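Open Day at Trurholm: The Bin Picker, Reviewed
By Lizelle Mofokeng

Trurholm opened its workshop to the public on Saturday, March 15, 2025, and I drove over to see whether the bin-picking cell was worth the fuss. Parking was free. Coffee was $4, and tasted like somebody had been asked to make it cost that much.

The pitch, given by Bořivoj Vaněk with a lapel mike that worked on and off, goes like this: you dump parts in a bin, any old way, and the arm sorts out the rest. He used the word "effortless" a lot. Behind him Amber Verbruggen was typing with the look of someone putting in the effort.
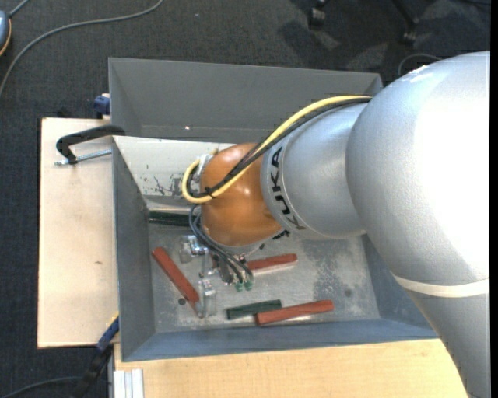
Issue 632, page 6

The arm is a KUKA, and it's a great deal of robot for a few red and green blocks. I have moved apartments with less muscle. Up front, though, the gripper is a modest thing of metal and clear plastic, fed by thin air tubes, and I liked it more than I expected to. Clear fingers let you see what's being grabbed, handy when you're standing behind a rope with a bad view.

The bin has scratches, chipped paint and a worn bottom, and it's clamped in place. I took this as a good sign. Shiny demo bins make me suspicious.

My gripe is the cabling at the wrist. A yellow cable and a bundle of black ones, held by a cable tie, loop out to one side of the joint, right over the bin. I asked Vaněk about snags. He said Gresero, the version due in May, will tidy that up. I wrote down "May" and underlined it.

Speed? Fine, if you're not in a hurry. A man next to me said his nephew was faster, but the nephew wants weekends off.

Good: the gripper, the straight answers from Verbruggen once the mike was off.
Bad: the cables, the word "effortless," the coffee.
Score: 4 out of 6. I'd go again in May and bring a thermos.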